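Search projects Go

Nercombe Shared Workshop: handheld gripper build, second progress report

June
By Ailsa Ritchie
Reading time: 2 minutes

Prepared for the Darnier small grants panel. Covers work since the first report. Spending to date is £939 against an award of £2,451.

1. Finger linkage

The parallel linkage on our own gripper (working name Memon) has been redrawn once. The first set of links flexed sideways under load and the pads met out of line by up to 3 mm. Bijan Salehi thickened the links and moved the lower pivots outwards. The second set has been printed and assembled, and the pads now close square. Opening width is 61 mm, short of what we asked for in the proposal. Cormac Doherty is drawing a longer outer link to recover the difference.

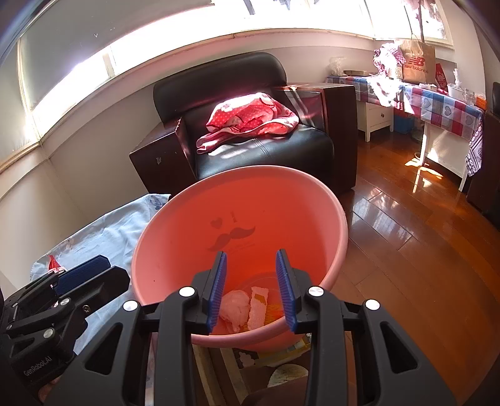 Pad material is the main open item. We have cast two grades of silicone, both with a flat face, and neither holds thin film or crumpled paper reliably. Flat pads slide on a creased surface and tend to push light pieces away before closing on them. The GenRobot.AI grippers have ribbed pads, and the contents of the pink bucket are the sort of load we have in mind: a crumpled ball of something thin, a narrow strip of wrapper, all lying at the bottom where the arms must reach down past the rim. We will cut a ribbed mould at two spacings and repeat the film test with each. Sibel Altıntaş has the mould drawings.

2. Trigger and encoder

The trigger return spring was too stiff for long sessions and has been replaced with a lighter one. The encoder reads correctly over the full stroke. Its cable still fouls the handle at full opening. A side exit is planned.

3. Test log

Bench pick trials with the second linkage: 19 runs with card, fabric and film. Card and fabric gave no trouble. Film failed in most runs, as noted in section 1. Pádraig Hegarty keeps the log and will send a copy on request.

4. Spending and delays

The largest item was bearings from Fetura, which arrived three weeks late. We lost no bench time, as the old bushes were good enough for the first trials. No change to the total is requested.

5. Next period

Ribbed pads, long outer link, cable exit. The wrist mount will not be started until the opening width is settled.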